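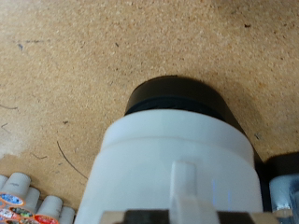
The grasp study at Plutgate began with a narrow question: how much does a policy trained on wrist-camera views rely on the object, and how much on whatever happens to lie next to it? Estíbaliz Nieto, who designed the trials, kept the neighbouring items in place for that purpose. In the view from the wrist, a white container with a black cap stands on speckled particleboard with a cluster of white tubes close by on the left. "White finger, white container, white tubes," Nieto says. "The contrast at the point of contact is poor. The cap is the only strong edge the network gets on the target, so we wanted to know what it did with it."

The group collected 338 demonstrations by teleoperation and held back 181 further recordings for testing. Toàn Chu trained the same network on each of 5 random seeds and reported the spread as well as the mean. He is wary of single runs. "The gap between our best and worst seed was larger than the effect in our first draft," he says. "We withdrew the draft."

The revised method masks part of the wrist view during training. Patches are chosen at random for the first 200 epochs and afterwards weighted towards the background. According to Chu, the weighted stage lowered the error in predicted finger position on cluttered boards and left it unchanged on clear ones. Masking the target itself made matters worse in every run.

Shadows remain a difficulty. A dark cap beside its own shadow can be read as one wide shape, and the predicted centre then drifts towards the shadow side. Nieto tried a second lamp and dropped it. "It solves the problem on our bench. Anyone with a window has it back by four in the afternoon."

Yến Tôn, who maintains the Aletti controller code, raises a separate limit. The policy has no force input, and a light touch and a firm press look much the same from the wrist. She has logged motor current since March, but the signal is noisy at low speed and has not yet been used in training.

The next trials will repeat the protocol at Brundesow with a different gripper and the same board layout. Chu expects the error to rise. The masking schedule will stay fixed until those results are in.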